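Trakano: keeping track of where the gripper is on a plain table
Project report, spring term

My part of Trakano was the tracking code, so that's mostly what I'll talk about. Gyu-bin Chae wrote the recording tool (it's called Maeng, and yes, it has its own report) and I took whatever came out of it and tried to work out how the hand-held gripper had moved between one picture and the next.

I started in April with the most obvious method going: find corners in each picture, match them to the next one, solve for the movement. On the cluttered desk recordings it was lovely! Mugs, cables and book spines all gave me loads to hold on to, with 1,000 corners per picture without touching a setting. Then I tried the bare table set and the path shot off sideways through what would have been the wall.

Two things were going wrong. Wood grain is full of long lines, and a point on a straight line looks just like its neighbour, so the matches slid along the grain. The other one was my own silly fault. The strongest corners were on the gripper fingers, which hardly move in the picture, so the solver kept deciding we were standing still. I drew a mask over both fingers (plus a margin of 8 pixels for the edges) and dropped the limit to 200 points, spread over a grid so they couldn't all pile up in one spot.

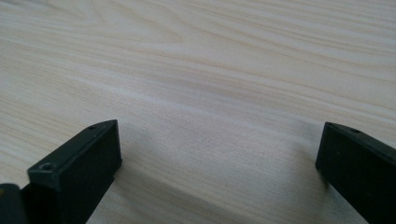 Fig. 1. Bare table set: pale wood between the two fingers, with curved grain at upper left.

Curved bits of grain are worth far more to the matcher than the straight streaks, so I added a score that favours patches with detail in both directions. I also lean on the motion sensor for a moment when the score gets low. It still drifts on slow sweeps and I haven't fixed that.

Next I'd like to run the Feniscombe recordings through it, and tidy up the mask file, which I'm still editing by hand.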